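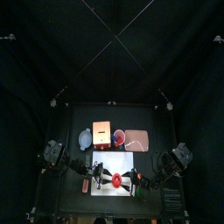 Two arms over the black table, with a light blue bowl at the left of the back row.

Akel have recorded three albums without playing a note of them in public. The duo of Tyyne Pitkänen (modular synthesizer, tape) and Ghada Akl (oud, voice) will change that in September with a run of 18 dates, most in rooms holding fewer than 200 people.

The new record, Navport, was tracked live to eight-channel tape at 70 beats per minute throughout. Pitkänen fixed the tempo early so that loops from any song could be laid under any other. Akl tuned the oud down a whole tone to clear space above the bass oscillators. 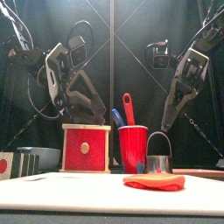 Will the concerts follow the album's running order?
Each set opens with the title track. After that the order depends on which loops are already on the machine.

Transferring the material to the stage took most of the winter. The studio version of Kairys uses 18 layers of voice, and the pair have cut these to three - one sung, two on tape. The low drone now comes from a single oscillator through a spring reverb, which shortens the decay and leaves the oud more exposed.

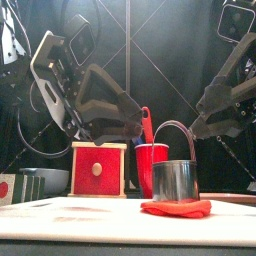

Left gripper above the red wooden drawer box, right gripper beside the pail's handle.

Akl favours a dry vocal sound and no stage monitors. Pitkänen works from a paper chart, colour-coded by patch, and allows four minutes for each repatch.
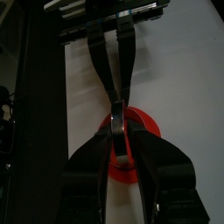 IMETDALE, July 7, 2025 - The first full rehearsal ran long. Kairys was played twice, the second time without tape, and that version stays in the set.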